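June 30, 2019

Second go at the Moya sample today. Swatch one came off the needles at 46 stitches and looked lovely right up until I washed it, then it spread out like a pancake (my fault, I never swatch big enough). Cast on again with 36 and went down a needle size. Much happier hand, and it still has some squish to it!

Lleucu came by with the leftover Bandine cones. There are six, all the same dye lot, so I've put them on the lower shelf with a paper tag — please don't borrow from these until the September pieces are done. She thinks we should try the edging in the Clasarard yarn. I'm not sold. It splits if you so much as look at it.

Blocking notes, mostly for Ilham: pins every inch on the long side, none on the curve. I tried pinning the curve last time and got those horrible little scallops. Steam only, no pressing, and let it sit overnight.
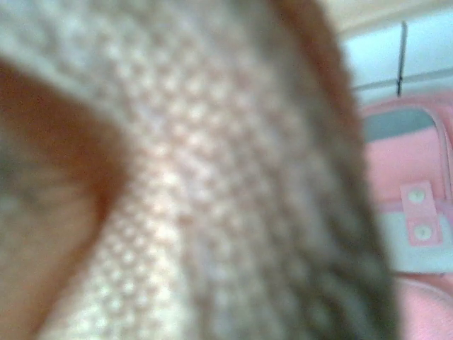
Border color is the thing I keep going back and forth on. I'd wanted something close to the main yarn so the edge would disappear, and Ilham has been arguing for contrast since the first sketch. Well, a rust brown running down beside that pale beige-grey does look good, and the small bumpy texture shows up more next to something dark. So I'm giving in, a contrast edge it is. Need to check whether Avitau still carries a brown in the right weight, and write the new stitch count on the pattern card before I forget it.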